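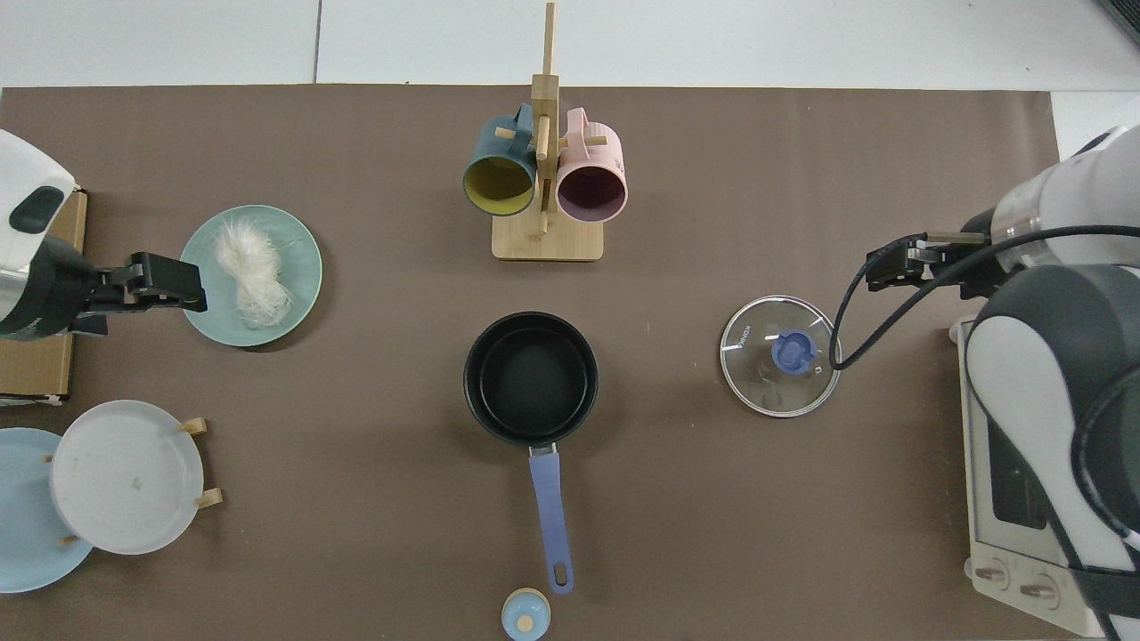
I've been washing dishes by hand for 3 years now, since the dishwasher in the Aebischer Street apartment died and the landlord stopped answering emails about it. People keep asking me how I stand it, so I'm putting it all in one thread. Most of what I changed was where things go after they're washed. Plates stand up at an angle in a wooden rack with pegs, and mugs hang on a mug tree, like the teal one with the mustard-yellow inside and the pink one next to it. I used to stack everything on a towel and it stayed wet until the next meal.

First, the water. I don't fill the sink. I fill one plastic tub, hot, with a small squirt of soap. When it gets gray I dump it and start over. On a normal night that's 2 tubs.

Order matters more than scrubbing. Glasses, then forks and spoons, then plates, then bowls, then pans. If you do a greasy pan first, everything after it comes out with a film. My grandmother did it this way and I ignored her for years.

Exception: knives never go in the tub. Wash, rinse, dry, put away, all in one go. I cut my thumb in March reaching into cloudy water for a paring knife and I don't need to do that again.

Egg and oatmeal get cold water first. Hot water cooks them onto the bowl. Cheese is the other way around.

Sponges. I tried a lot of them. The ones from the dollar store fall apart in a week. I switched to a brush with a wooden handle for most things and cotton rags for glasses. The rags go in with the towels on laundry day. The brush hangs up by its handle – if it sits in a puddle the wood splits.

Someone is going to ask about soap. I use Fladetti, the unscented kind. I don't think it's special. It rinses off quickly and it doesn't make my hands crack in winter. I buy the big jug and pour it into an old pump bottle.

Water use. The building put separate meters in the units last year, which is how I know we used 3,373 gallons over the billing period. That's showers and laundry and everything. I can't tell you how much of it is dishes. I can tell you the bill went down after I quit rinsing under a running tap.

Takeshi Nakajima asked whether wooden racks get moldy. Mine did, a little, on the bottom rails, the first winter. I scrubbed it with vinegar, let it dry for two days next to the radiator, and rubbed it with mineral oil. Now I lift it up every few days and wipe underneath. It hasn't come back.

Metal racks are fine too. I had one and the coating chipped off and it left rust marks on the counter. A better one probably wouldn't do that.

Mug trees: get one with a heavy base. My first was a light thing from Flulel and it went over whenever I took two mugs off the same side. Also check how thick your mug handles are before you buy. Some of the big diner-style ones won't go over the peg.

If you hang mugs wet, put a cloth under them. They drip for longer than you'd think.

Pans. Cast iron gets hot water and the brush, then goes back on the burner for a minute. The stainless one gets a soak while we eat. If something is really burned on, I simmer water and baking soda in it and go do something else. I've only given up on one pan.

Andri Riedl says he dries everything with a towel right away. I tried that for a month. It's faster if you have a tiny kitchen and no counter. I ended up with six damp towels hanging off the oven door and went back to the rack.

How long it takes: dinner for two people, fifteen minutes. After we have friends over, more like forty, and whoever is still here gets handed a rag.

I did price dishwashers. The Pludov countertop model was $119 used, which is a good price, but it would take up the only piece of counter I cook on. It also hooks up to the faucet, so you can't use the sink while it runs. I passed.

If I ever move I'll probably want a real one again. I don't love washing dishes. I put the radio on and it gets done.

One more, from the replies – yes, I leave the roasting pan overnight sometimes. Everybody does. It gets done before coffee.

And yes, you can put a wooden spoon through the same wash as everything else. Just don't let it soak. Stand it up in a jar when you're finished so the head dries out, and oil it when it starts to look fuzzy.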